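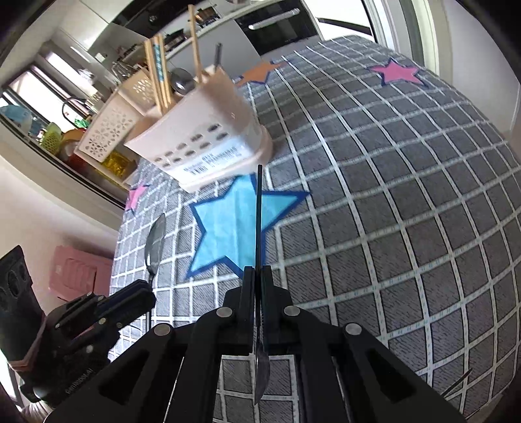
Spoons, chopsticks and a very starry tablecloth: the Trelodico kitchen opens again

34 shares | 9 comments

19 March 2018

I popped into the Trelodico community kitchen this morning meaning to stay for ten minutes and ended up sorting cutlery until lunch. If you've been missing the Monday meals (I have, badly), the good news is that they're back from next week, and the room looks lovely.

The kitchen had been shut for nine weeks while the floor was taken up and the old sink came out. Everything that lived in the drawers went into boxes, and I think every household in the street had one of those boxes under the stairs at some point. Ours rattled every time the washing machine went round. Now it all has to go home again, which is how I found myself at a table with Marcela Kováčik, a pile of spoons and no clear plan.

Marcela has thrown out the plan for drawers altogether. She wants the cutlery standing up on the tables in caddies, so people can help themselves and the queue at the hatch doesn't go back to the door like it used to. The cream one with the oval holes has chopsticks and spoons in it together, and there's a white basket with a sort of lacy flower pattern down the sides that sits next to it. I did ask whether chopsticks and spoons ought to be kept apart. Apparently I'm the only one who minds.

The tablecloth got more comments than anything else, I have to say! It's grey with a white grid and stars on it – pink, orange, a big light blue one – and the children who came in with their mums went straight for it. Lilian Laizer picked it out and she's very pleased with herself. She'd like more of the same for the long tables, so if you see anything starry on the market, let her know before you buy it.

The chopsticks are there for the noodle nights, which were so popular before Christmas that we ran out of bowls twice. Lilian is doing the first one again and says she'll make about 143 dumplings, a number she got to by working backwards from how many fit in her freezer. There will be a soup as well, and something without meat.

What's still needed: tea towels, a decent ladle, and two big saucepans with lids that fit. Plain spoons are always welcome too, as they do have a way of wandering off in people's lunch bags. Drop things at the side door any morning before noon, and please wash them first (you know who you are).

Doors open at half past five next Monday and food is from six. It's pay what you like, same as ever, and there's a tin by the hatch. I'll be the one moving the chopsticks into their own pot when Marcela isn't looking.

Share this story | 9 comments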